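Route 206 and the new timetable

Posted 2020-01-07

The new bus timetable has been running in Whitlock for a bit over a week now, so I have had enough trips on it to say something useful. I use the 206 most days, from the stop outside the Flurnby library to the station, and then the train into town.

The main change is the frequency. The 206 used to run every quarter of an hour in the morning peak and it now runs every 10 minutes, at least on paper. The extra buses came from route 9, which has lost its northern loop and now turns back at the hospital. If you live on the loop you have a walk of 500 metres to the nearest 206 stop, uphill in one direction. I don't live there, but my neighbour Marisol Pruitt does her shopping that way and she has started taking the car.
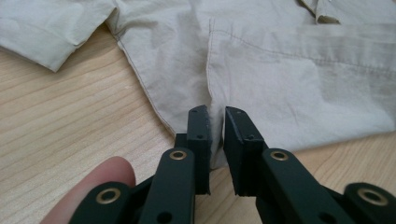
My own trips have been mixed. The first two mornings the bus turned up when it was meant to and I made the early train with time to buy a coffee. After that there was a gap where one bus didn't show and the next came in full, with people standing right up to the front door. The driver let on three of us and left the rest. The display at the stop said the missing bus was due for the whole time we stood there, then it dropped off the screen.

The displays are the part that bothers me most. They were put in last May and they still show the scheduled time when a bus has no tracking signal, without telling you that's what they are doing. The old printed timetable in the case was at least clear about what it was. The phone app has the same trouble, but there you get a small grey clock beside the time if it isn't live, and once you know to look for it you can work out what is going on. I'd like to see the same symbol on the stop displays. I can't imagine it is a big job.

Khoa Lại drives for the depot on the east side and I asked him how it looked from the other end. He said the running times between the library and the station haven't been changed, even though the right-turn lane at the bridge has been closed for the water main work. So every bus loses a few minutes there and the layover at the station gets eaten up. When the layover is gone the next trip leaves late, and by the middle of the morning two buses are travelling together. He expects it to settle down when the lane reopens. There is no date on the sign for that.

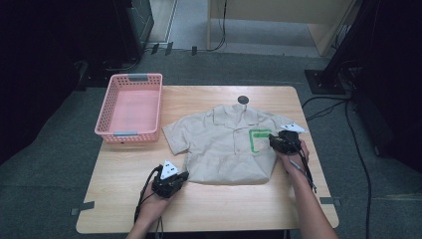 The evening service is better than it was. The last 206 used to leave the station before the late train got in, which made no sense to anyone who had to walk home from it. It now waits until after the train is due. I caught it once last week and there were a handful of people on board, so it is getting some use already. It doesn't wait if the train is late, mind you, and I think it should have a bit of leeway as the last bus of the night.

One small thing for anyone changing at the hospital. The stop for the 206 has moved around the corner, past the car park entrance, and the only sign saying so is on the old shelter, facing the road. If you come out of the main doors you won't see it. Turn left and keep going until you reach the new pole. There is no seat there yet and no shade either.

Comments on the timetable are being taken at the council office and through the online form. The form asks for the route number and the stop number, and it won't let you go on without both, so write down the stop number before you sit down to do it. I have sent mine in about the displays and the bridge. Priya Yazzie has sent one in about the northern loop and is collecting names from people on those streets, so if you are on the old route 9, look out for her at the library.

I'll do another post when the lane at the bridge is open again.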